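Robot Handling in Storage Racks. Notes for lecture 5: learning to place from demonstrations
Grigore Stoica, 2/9/19
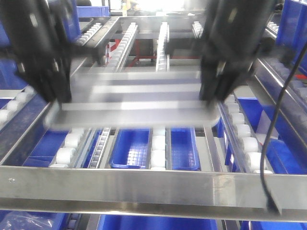
Last time we finished with the question how a robot can learn a placing task when we do not write the path by hand. Today we look at one answer, behaviour cloning, and at the result we got with it in the Hosgate work.

The method. A person guides the robot through the task and we record the camera pictures together with the positions of the arm. The network gets the picture as input and must give the next movement as output. We train it with the usual squared error. There is no reward and no model of the rack.

The data. We collected 2,004 demonstrations on a flow rack, of which 1,000 were kept apart and used only in the second training. A flow rack is harder than a flat table. The lanes are inclined, the rollers shine, and the gripper hides a part of the lane exactly when the robot has to be precise.

Motion blur. When a tray moves fast between the fingers, its edges appear several times in one picture. In the first training we removed such pictures. This was a mistake – the network then had never met a moving tray, and it stopped the arm again and again in the air. In the second training we left them in, and the stopping became rare.

Action chunks. The network called Zula predicts one step at a time. Ene predicts 5 steps and carries out the first 3 before it looks again. Small errors grow more slowly with Ene, but it reacts later if the tray slips. Please think about which of the two you would choose for a heavy tray, and why.

For reading: the Mekbridge report, chapter 3, without the appendix. The exercise sheet is to be handed in by the end of November.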